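Remedios Maglaya and Ilídio Gouveia
Design for Everyday Use, second project, room 516
Write-up (final, sorry, mostly written Monday night)

## What we did, short version

Play shop for a nursery. Soft toy food, one table, somewhere to put it all away afterwards. The brief said "improve a tidying task for a young user". We picked the play shop because Remedios's aunt runs the Halász nursery and the tidying there takes forever, and because we already had a heap of soft food to borrow.

Idea: children can't put things away if they don't know what the things are. So before building any storage we wanted to know which toys are easy to name, easy to pick up and easy to put back in the right place. Then we make the storage fit the answers. In the end most of our time went on the first half and the storage is only cardboard. More on that below.

## Background

The nursery has a shop corner with a low table. Everything lives in one big box under it. At tidy-up the box gets filled from the top, and next morning the box gets tipped out again because what you want is at the bottom. Staff told us they would rather have smaller boxes but every time they tried it the small boxes turned into mixed boxes inside a week.

We looked at two bought systems. The Pavano one is stacking trays with a picture card in the front. Nice but the trays are shallow and soft toys stick up, so they don't stack once they're full. The Otitz one is hanging pockets. Good for small stuff, but the children at Halász couldn't see into the top row and just pushed things in blind.

Neither of them says anything about what goes where. You get the blank cards and sort it out yourself. Fair enough, but that's the hard bit.

Reading: not much on soft toys. Quite a lot on classroom labels, most of it saying picture plus word, at child eye height, same place every day. We followed that.

## Setting up

Moved everything to 516 as the nursery corner is in use all day. Table with a light wood top, not the same height as theirs (ours is higher, see Problems). Toys went on the table, then in the boxes, then back on the table. Many times.

Children: five came in with parents for the first go, seven for the second. All between three and five years old. Parents signed the form. We didn't record names and we're not quoting anyone by name here.

What we asked them to do:

- tell us what a toy is
- pick it up with one hand
- put it "where it lives"

Ilídio did the talking, Remedios wrote things down. Swapped for the second go because Ilídio was leading them a bit ("is it a nice CARROT?"). We threw those answers out.

## The boxes

First version was by food type. Fruit, veg, meat, bread, sweets. Looks obvious when you are twenty. The youngest ones had no idea what "meat" covered. Sausage yes, the rest no. Bread and sweets got mixed because of the doughnut.

Second version by colour. Much quicker, they loved it. But then half of everything ends up in one box, as there's so much orange and red in toy food. Orange box overflowing, blue box with nothing in it (why did we make a blue box).

Third version by shape. Long things, round things, flat things. This is the one we kept. No reading needed, no knowing what a steak is. You can see if you've got it wrong since the box shape is different too: long box, square box, thin slot for the flat things.

All cardboard, cut from delivery boxes, taped. Outside covered with the brown paper from the print room. Corners folded over twice so no sharp edges.

## Which toys were trouble

The pizza slice. Flat, but thick at the crust end. Got stuck in the slot. We widened the slot, then the cheese fell over in it. Leave it for now.

The grapes. Round thing made of round things. One girl wanted to know if each grape had its own box. Good question really.

The drumstick. Our favourite and the one that caused the most argument, between us not the children. Plump orange body, white knob of bone on the narrow end, white again at the other end. Remedios said long. Ilídio said round, because the wide part of the body is what you grab. Children mostly went long, but some of them turned it round and round looking for the right way up first. A real drumstick has one handle. With white at both ends you don't know which end to hold, and you have to decide before you can put it away. We hadn't thought of that at all and it slowed them down more than the size did.

Also naming. "Chicken" from the older ones. "Carrot" twice (orange, narrows at one end, you can see why). "Maraca" once. For box labels this matters a lot: if the picture on the label is drawn bone up and the toy is lying bone sideways, some children say it's a different thing. So our labels now show just the outline shape, no food on them.

The egg. Rolls off. Every time.

## Table notes

We nearly didn't write this section but it turned out to be useful. On our table the strong colours read really well against the pale wood and you can see from the door what's been left out. White things don't do so well. The egg again, and the rice ball. Children walked straight past both at tidy-up. The nursery table is painted cream so it'll be worse there. We suggest a coloured mat, dark green or blue, for the play area. Halász staff like the mat idea because it also shows where the shop ends.

Grain of the wood: a few of the kids lined the long toys up along the stripes. All by themselves, we never said to. Might be something in it. Could print lines on the mat so that long toys get a parking place. Not tested!!

Light in 516 comes in on one side and the top gets shiny there. Not a problem for the toys but it was for the printed cards, the gloss ones were unreadable from a child's height. Matt card from now on.

Table top, then the drumstick on it. 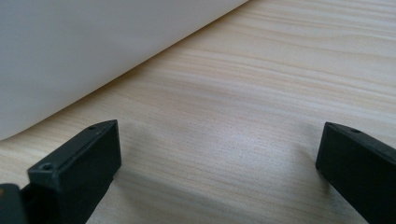
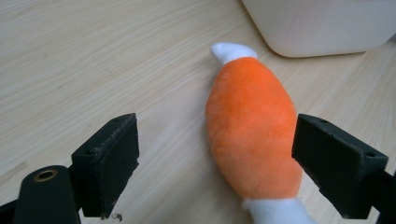 ## Problems

Table height. Ours is an adult table so the kids stood on the step. They had one hand on the table edge a lot of the time, which probably makes the one-hand pick up look harder than it is. Should have borrowed the low one.

Not enough children, and the same two came both times so they'd practised. We've marked them in the results sheet.

The tape. Cheap, let go on the long box half way through the second go. Everyone thought that was very funny and we lost ten minutes.

We changed the box version and the label version at the same time between first and second go. Tutor pointed this out straight away. So we can't say which one helped. Would do one at a time next time. This is the biggest fault in the project and we know it.

Washing. We never looked at it. Staff asked us at the end how the boxes get cleaned and cardboard doesn't. If it's made properly it needs to be something you can wipe.

## Cost

Cardboard free. Tape, matt card, printing paid out of the course allowance. We got a price from Jerkitz for the three boxes in wipeable plastic with rounded corners. Their smallest order is 4,000 boxes, so no. A single set from the workshop in birch ply looks possible if we get a slot, need to ask before the end of term.

## What we'd tell the nursery

Sort by shape, not by food. Three boxes and no more. Outline labels, matt, on the front and low down. Coloured mat under the shop. Keep the big box for the fancy dress, they've got loads of it.

And for any new toys: look for ones with an obvious end to hold. Or none, like the tomato, which was the quickest thing on the whole table.

## Who did what

Remedios: nursery contact, notes, labels, the Background section, second go talking.
Ilídio: boxes, first go talking, Cost, Problems, carrying everything up the stairs.
Both: the rest, plus the argument about the drumstick, still open.

## To do before hand in

- results sheet as a table, it's still in Remedios's notebook
- check spelling of accomodate
- drawing of the long box with measurements, side and top
- thank you card for Halász, and give back the soft food (count it against the list first, the second sausage is still missing)
- ask if the appendix counts in the word limit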